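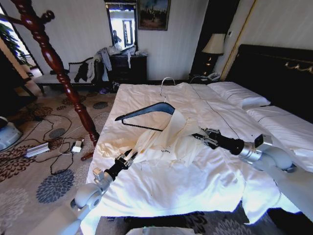

*Two arms and a clothes hanger at work over a bed. Garment handling on soft furnishings is covered in Part 2 of the Clana Code.*

**FOR IMMEDIATE RELEASE**

**2019-10-14**

# Zorkham publishes the Clana Code, a set of house rules for robots that work in bedrooms

*42 rules, one of them about socks*

Zorkham today released the Clana Code, a free good-practice document for anyone who runs two-armed robots in bedrooms, guest rooms and other places where people keep their clothes. The Code was written with the hospitality outfitter Cesard and the testing firm Wanyama. It contains 42 rules, runs to 40 pages and can be read in one sitting by a person with a comfortable chair and no other plans.

Industrial robots have had rule books for a long time. Those books assume a level floor, a fence and a worker in steel-toed boots. They have little to say about duvets.

"We went looking for guidance on how hard a gripper may pull on somebody's favorite shirt," said Garnet MacDonald, who edited the Code for Zorkham. "What we had in the building was a very good chapter on welding. I read it twice, in case the shirts were toward the back."

## What the Code covers

**Part 1: The room.** Before an arm is powered on, the crew walks the room and writes down what is in it, including lamps, mirrors, plants, telephones and anything hanging on a wall. Fragile items within reach of either arm are moved or entered in the work plan as no-go zones. Mirrors get a rule of their own, as they can confuse cameras and, during one long evening of trials, Garnet MacDonald.

Cables and battery packs are also dealt with here. Each cable has to be on the room sketch, and the person supervising the arms must have a clear path from where they stand to the stop button and to the door. An early draft said cables should be "tidy." Wanyama's reviewers asked for a definition of tidy, and after three meetings the word was struck out.

**Part 2: The garment.** Clothes are sorted into handling classes according to what happens to them when pulled. When two grippers hold the same piece of fabric, one is named the lead and the other must give way if tension passes the limit for that class. Both arms pulling at once, each certain it is helping, is described in the Code as "an opposed grasp." The drafting group had a less formal name for it, taken from family life.

Hangers are treated as rigid objects with a hook, and the hook end must be kept pointed away from people whenever the arms are moving. A garment that has slipped partway off a hanger counts as still in progress. It may not be logged as hung, however close to quitting time it is.

**Part 3: The people.** Anyone who can walk into the room must be able to find out, before crossing the doorway, that arms are in motion. A sign is acceptable. A sign in a typeface smaller than a thumbnail is not. If a person enters the working area, the arms stop, and they restart only when the supervisor says so out loud and presses something.

The owner of the clothes has the right to take any item off the job without giving a reason. This rule drew the most comments during drafting, nearly all of them from engineers who wanted the reason as a data field.

**Part 4: The record.** Drops, snags, tears and unplanned stops go into a log in plain words. "Unexpected textile outcome" is listed among the phrases that may not be used. So is "minor," unless the owner of the garment said it first.

## How it was written

Work began in May, with trials at 5 furnished sites picked for their variety of beds, carpets and opinions. Wanyama's staff watched the sessions and were asked to object to things, a task they took up with energy. Gerrit Aerts led the review.

"A standard is mostly a list of arguments that somebody has already had," said Aerts. "I would like the next team to have different arguments. We have used up the ones about pillows."

Pillows take up a page and a half. The short version is that a pillow is not a support surface and must never be counted on to hold anything still.

Cesard supplied the furniture, the linens and a great deal of patience. Wycliffe Makokha, head of room standards at Cesard, said the company had asked for the Code to be written so that housekeeping staff could use it without an engineer standing beside them.

"My people can make a bed in the time it takes a robotics team to agree on which side of it is left," Makokha said. "They also know what ruins a shirt. Several of the rules in Part 2 are theirs, nearly word for word, with the swearing taken out."

On the matter of left: the Code defines it as the robot's left, viewed from behind the robot, and asks that a piece of tape be put on the relevant arm.

## What it does not do

The Clana Code is voluntary. It does not replace any law, safety standard or manufacturer's manual, and following it does not make a machine certified for anything. Where the Code and a manual disagree, the stricter of the two applies. Where both are silent, crews are asked to stop the arms and telephone somebody.

It also does not cover ironing. A draft chapter exists and has been put in a drawer until everyone has calmed down.

The sock rule, as requested by several people who have heard about it, is rule 40. It states that a robot may report a sock as unpaired but may not pair it with a different sock in order to finish the task. Erick Mutiso of Zorkham, who wrote it, declined to comment on what prompted it.

## Getting a copy

The Code is free to download, print and translate. A one-page checklist for supervisors comes with it, sized to be taped to the inside of a closet door. Comments are welcome from operators, hotels, laundries and members of the public who own clothes. They will be read by a human being and answered, in most cases politely.

A revised edition is planned once there are enough comments to justify one. Zorkham will keep earlier editions available so that readers can see which rules changed.

**Media contact:** Mackenzie Lavoie, press office, Zorkham. Interview requests for Erick Mutiso should leave out the socks.

**About Zorkham:** Zorkham develops software and working procedures for two-armed robots in furnished rooms.

**About Cesard:** Cesard furnishes guest rooms and writes the instructions for keeping them presentable.

**About Wanyama:** Wanyama tests household and hospitality equipment and reports on what it finds.

###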